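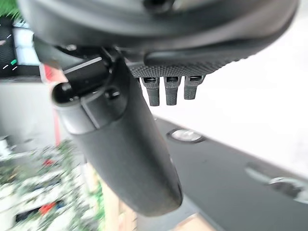 3.2　家庭用手動ミルにおける粒度のばらつきと抽出時間

読了時間：4分

家庭用エスプレッソ機の抽出が安定しない原因として、これまでの報告では湯温の変動が主に取り上げられてきた。前節で述べたとおり、Lurside型の小型機では予熱を十分に行えば湯温の変動は小さく、抽出時間のばらつきをそれだけで説明することは難しい。そこで本節では、豆を挽く段階に注目し、手動ミルの構造と粒度分布の関係を検討する。

対象としたのは、Zoltport、Zamura、MacAulayの3機種である。いずれも円錐形の刃をもち、粒度は軸上のナットで調整する。ZoltportとZamuraは軸を上下の軸受で支えるが、MacAulayの軸受は上部のみで、下端は刃の噛み合わせによって位置が決まる。この違いは外観からはわかりにくく、取扱説明書にも記載がない。分解調査はLamontが担当した。

豆は同じ焙煎ロットの中深煎りを用い、焙煎後の保管条件をそろえた。挽き目は、各機種の説明書がエスプレッソ用として指定する位置を出発点とし、予備抽出の結果を見ながら調整した。調整後は測定が終わるまでナットに触れていない。挽く速さは測定者によって差が出やすいため、メトロノームに合わせてハンドルを回した。測定者による差そのものは本節では扱わない。

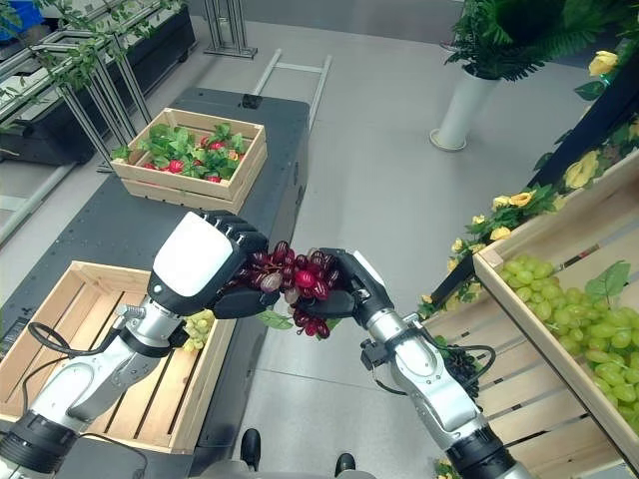
図3　両腕でぶどうの房を保持するロボット

抽出はすべて同じ小型機で行い、ポンプの始動から所定の液量に達するまでの時間を記録した。目標の抽出時間は26秒である。機種を通じた総抽出回数は200回で、粉の充填に明らかな偏りがあったものは記録に残したうえで集計から除いた。除外の判断は抽出後の粉の表面を見て行い、抽出時間の値は参照していない。

結果を見ると、抽出時間の平均には機種間で目立った差がなかった。調整によって平均を目標に合わせているため、これは当然の結果である。一方、ばらつきはMacAulayで最も大きく、ZoltportとZamuraはほぼ同程度であった。MacAulayでは極端に短い抽出が続けて現れることがあり、その直後に長い抽出へ移る例も見られた。単純な偶然誤差であれば、このような連続は生じにくい。

粒度分布の測定でも同じ傾向が得られた。MacAulayの粉は粗い側に裾を引き、同じ挽き目のままでも試料ごとに裾の長さが変わった。微粉の量は3機種で近い値を示しており、抽出時間の差を微粉の目詰まりだけに帰することはできない。

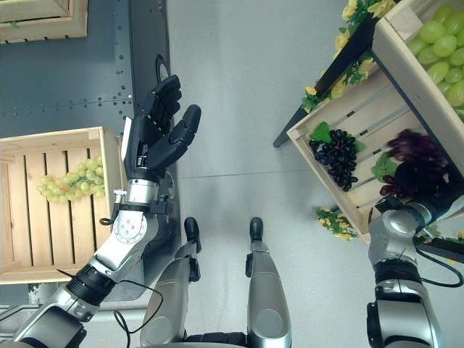 図4　開いた左手と木箱

軸の振れについても確認した。刃の間に豆がない状態でハンドルに横方向の力を加えると、MacAulayでは下端がわずかに移動し、力を除いても元の位置に戻らないことがあった。刃の間隔が周方向で不均一になれば、広い側を通過した粒が粗いまま落ちる。粗い側の裾が試料ごとに変わるという結果は、この機構と矛盾しない。ただし、豆を挽いている最中の軸の位置は測定しておらず、負荷がかかった状態で同じ移動が起きているかどうかは確かめていない。

Kinnearが1月に行った予備調査では、MacAulayの下端に樹脂製の環を入れて軸を支えると、抽出時間のばらつきが小さくなった。 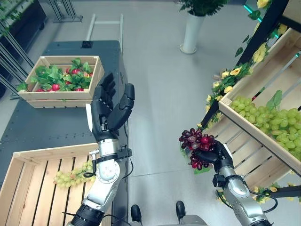

環の内径が小さすぎると粉が詰まり、ハンドルが重くなるため、実用には寸法の調整が必要である。今回の測定では市販時の構造をそのまま比較することを優先し、環は使用しなかった。

刃の材質の影響は分離できていない。Zoltportの刃は鋼製、残る2機種はセラミック製であるが、ZoltportとZamuraの結果が近かったことから、新品に近い状態では材質よりも軸の支持方法の影響が大きいと考えられる。長期間使用した刃では摩耗の進み方が異なる可能性があり、この点は4章の耐久試験であらためて扱う。

なお、挽き目の指定位置は機種ごとに意味が異なる。Zamuraの説明書は刃が接触する位置を零点とするが、MacAulayではナットを手で締めきった位置が零点になる。手で締める力は人によって違うので、目盛りの値を機種間で比べることはできない。本研究の表では目盛りの値を省き、粒度の中央値のみを示した。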